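June 15, 2023

Hermans house, main floor reno. Notes for me, Francine and whoever gets the site next.

Spent the morning on the great room ceiling. Drawings say the beam wrap runs clean from the stair wall to the fireplace. I don't believe the drawings. The joists were sistered in one of the earlier renos and the new lumber hangs lower than the old, so the wrap will dip before it gets to the hearth. Angeliki says it can be shimmed. Maybe. I've heard "it can be shimmed" on this house before and we ended up taking down drywall we had just put up.

Plernar stain samples are on the window ledge. Board marked 2 looks fine in the morning and orange after lunch. Client likes 2. Rep says it settles down after the topcoat. I put two coats on a scrap of the same oak and will look at it Monday with the lamps on before I sign for any of it.

Wundden sent the pivot door spec for the entry. 1000 mm clear opening on paper. My tape gets there only if the jamb liner goes away, and the jamb liner is what hides the old stucco return. So either the opening is smaller or the stucco shows. Called them, got told "most customers don't notice." Wrote that down with the name of the person who said it, in the phone log.

Kitchen: island end panel came out of square, 5 mm over the height. Efthymia X. checked with the long level and then the other long level, same answer both times. Shop says it left straight. Could be. It sat in the garage through that damp week, so I'm not ready to blame the shop, but I'm not signing the slip either.

Floor moisture still reads 8 percent by the patio doors. Flooring people want to start anyway. No. Fans stay on, read again tomorrow, same spots, same meter (not the yellow one).

Powder room: leave the niche alone until Carmela has the tile in her hands. The last layout was drawn off the catalog size and the catalog was wrong.

Lighting. Britanen quoted the cove strips as dimming "to nothing." On the bench they step at the low end, plain as day, and buzz on the cheap dimmer. On the good dimmer they only step. Efthymia K. thinks the client won't run them that low. The client asked for them to be run that low, it's in the brief she signed. Asking for a different driver before we close up the cove.
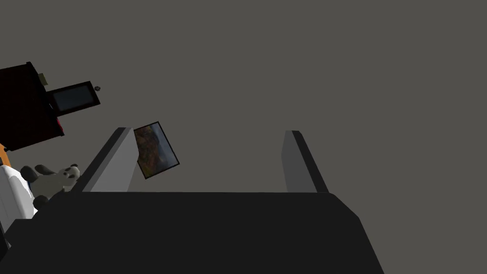 Render, gripper fingers apart.

Budget, since Francine will ask: the allowance for hardware is gone. The extra 1000 for the stair rail brackets was supposed to come out of the old pantry line, but I can't find that the pantry line was ever moved over. Until I see it on the sheet I'm treating it as not there.

To do
- string line across the great room before anyone cuts beam wrap
- photo of the jamb with the tape in it, send to Wundden
- end panel: stand it flat in the dining room, check again Monday
- ask Angeliki which shims, what thickness, how many places
- get the driver part number in writing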